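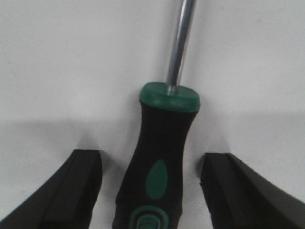
# Koubek heat pump hot water log

Hourly readings from home heat pump water heaters, kept as plain CSV files. The broad aim is to see how much power these units use over a full year in a cool climate, and how much of that can be moved into daylight hours for homes with rooftop solar.

Maintained by Arturo Costa. Current release: September.

## What is in it

The log covers 14 homes in and near Torine. Tank sizes are 200 or 300 litres. Every home had an electric element tank before the change, and nine have solar panels on the roof.

Each home has one folder, named with a two-letter code. Inside are:

- `hourly.csv` – power used, air temperature at the unit, tank temperature at the upper sensor
- `tank.csv` – tank size, set temperature, timer settings and the dates they changed
- `notes.txt` – anything the household told us, lightly edited

Solar homes also have `export.csv`, taken from the inverter.

## Columns in hourly.csv

| Column | Unit | Notes |
|---|---|---|
| `hour` | local standard time | No daylight saving shift |
| `kwh` | kilowatt hours | Whole unit, including fan and backup element |
| `air_c` | degrees Celsius | Shaded sensor near the air intake |
| `tank_c` | degrees Celsius | Upper sensor pocket only |
| `flag` | text | Blank if the row is fine |

Flags are `gap` for missing data, `fill` for a value filled in from the hours either side, and `away` where the household said they were on holiday. Gaps longer than three hours are never filled.

## How it was collected

Power comes from a Kivero clip-on meter on the hot water circuit. The meters were checked against a plug-in load of 3000 watts before they went in, and any that read more than two per cent out were swapped. Temperatures come from Brimier sensors taped to the pipe or set in the tank pocket.

Meters report every minute and the minute data is added up to the hour. We don't publish the minute files, as they show too plainly when people are home.

## Known problems

- Home `KD` lost its air sensor in July. The values after that are from the nearest neighbour in the log and are marked `fill`. This is the one exception to the three-hour rule.
- Home `PA` ran on the backup element for most of August after a fan fault. Leave it out of any winter average.
- There is no flow meter at any home, so litres of hot water used can't be worked out properly. People have tried to estimate it from `tank_c` and the results were poor.
- Two households changed their timers without writing it down. The dates in `tank.csv` for `LM` and `RO` are our best guess from the power readings.

## Using the data

Free to use for any purpose if you name the source. Please don't try to match the codes to street addresses.

If you find an error, send the home code, the hour and the value you expected. Corrections go into the next release and are listed in `CHANGES.txt`.

Related items

- Koubek rooftop solar export log
- Timer settings for off-peak hot water
- Reading a Kivero meter file
- Torine winter heating survey: data card
- Sensor placement notes (Brimier)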